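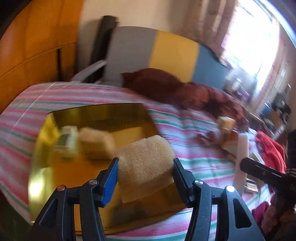
Decha Sriwong wants the bullpen fatigue term taken out of the totals model before March. His argument, as he put it after the morning run, is that it moves the line by less than the vig and hides errors in the starter rating. Manee disagrees. Leaving it in until the refit is done.

December 22, 2022

Refit of the run-line model, notebook for the Kundine branch.

Reran the holdout with starter rating on a 30-day window and then on 48. The longer window is steadier for fourth and fifth starters and worse for anyone coming off the injured list. Keeping 30 as default. Injured list returns get the prior-season rating until they have made 4 starts, then blend.

Park factors: the Takix table still has last year's fence distances for one park. Manee Saengthong patched it locally, not in the shared copy. Do not pull from shared until she pushes.

Moneyline conversion. Found a sign error for underdogs between +100 and +105 when the opening price comes from Sistari. The close is fine. 21 games affected, all dropped from the backtest and to be added back after the fix. Return on home underdogs fell once they were out, so the earlier figure in the Bickerstaff folder is wrong and should not be quoted.

Fatigue term: coefficient is small and changes sign between first and second half. Decha may be right about the size. Want to see it with doubleheaders excluded first.

To do:
fix underdog conversion, rerun
doubleheader flag (makeup games are missing it)
ask Manee about roof open/closed
totals with and without fatigue, same seed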